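Gadano bin picking package on a KUKA arm, two bins: anyone else running it?
Forum: Grasping and Material Handling
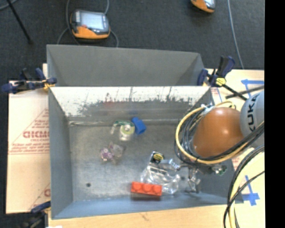 Test cell, front bin with mixed small items, arm reaching in from the right.

dkessel_cell
We are evaluating the Gadano picking package (vision license, grasp planner, calibration routine, two months of support). The arm and the gripper are ours, and the package is sold as hardware neutral within a list of supported controllers. The quote is 3000 per cell per year, with support beyond the second month billed separately.

Item set is deliberately awkward: toy bricks, a solid block, clear plastic packages, crumpled film. We ran 400 attempts in batches, refilling between batches. Results by class:

Opaque rigid items: no complaints. Grasp proposals are sensible and cycle time is stable.
Clear packaging: poor. The planner either ignores the item or proposes a grasp on a highlight.
Items close to a wall: mixed. With a shiny wall it sometimes returns a pose for the reflection.

Has anyone got acceptable numbers on clear film with this, or is it outside what the product can do? The data sheet says "transparent and semi-transparent goods supported" with no further qualification.

mira_t
What is the bin made of? The far wall looks close to a mirror in its upper part. I would not judge any depth-based planner on that bin before changing the surface.

dkessel_cell
Metal, gray, bare on the inside. It is the bin production uses, so changing the surface is a conversation with other people. I can coat one for a comparison run.

rathjen_v
Volker Rathjen here, integrator. I have put this package into 4 cells, two of them at Sidstead. Some remarks in no special order.

The bin model matters more than the manual suggests. If you entered the bin as a box with vertical walls, delete it and enter the real slope. Yours flare outward. With a box model the collision check is wrong near the walls, and it throws away good grasps at the floor edge.

Set the wall margin separately from the floor margin. The default ties them together.

For reflections there is a filter called bin interior mask. It is off by default. It discards any point behind the modeled wall, which removes most phantom poses in one step.

Clear film: I would not promise it to a customer.

palletjack
So the data sheet is wrong and we are all fine with that? "Supported" at 3000 a year should mean it picks the thing. Ehlers at least prints a table with item classes and a success rate next to each one.

rathjen_v
The Ehlers table was measured in a matte bin with single items. I asked. Put their system over the bin in the first post and I expect the same kind of failures. The mask would still be worth having there, and when I last looked they did not offer one.

palletjack
A table with known conditions is more than Gadano gives you.

rathjen_v
Agreed on that.

mira_t
Separate question on the cable routing. The yellow cable and the black bundle make a fairly large loop beside the orange segment. Does the planner know about it? Ours did not, and wrist rotations that were free on paper put the loop against the bin rim.

dkessel_cell
It does not know. The tool model covers the gripper only. I limited the last axis by hand as a stopgap and lost some reachable grasps in the corners.

mira_t
Add a cylinder to the tool model with the radius of the loop plus clearance. Crude, but it gave us back part of the range that the hard limit had taken away. Check it again after any change to the ties.

schwerdtfeger
How are the bins located? I see clamps. We had the same arrangement and the front bin crept during long runs — small amounts, enough to spoil grasps along the wall. The planner does not relocate the bin unless you call the routine yourself.

dkessel_cell
Clamped, one of them across the corners where the two bins meet. I have not checked for creep. Is the relocation routine slow?

schwerdtfeger
Two seconds on our controller. We call it at every refill. Calling it every cycle is possible but pointless if the clamps are sound.
Torben Schwerdtfeger, Zisham line support

dkessel_cell
Update. Sloped bin model entered, mask on, margins separated, relocation at refill. Repeated the 400 attempts with the same items. Phantom poses on the far wall are gone from the log. Rigid items near the wall are now close to those in the middle of the floor. Clear packages are still poor: the planner skips them more often, so there are fewer bad grasps and more leftovers at the end of a batch.

The coated bin is not ready. I expect to have it in October.

palletjack
Fewer bad grasps and more leftovers is the same failure counted in another column.

rathjen_v
For a line with a person clearing leftovers it is a cheaper failure. For an unattended cell I agree with you. Ask them for a trial extension in writing before October, and name the film class in the acceptance criteria.

dkessel_cell
Request sent. I will post the coated bin numbers in this thread.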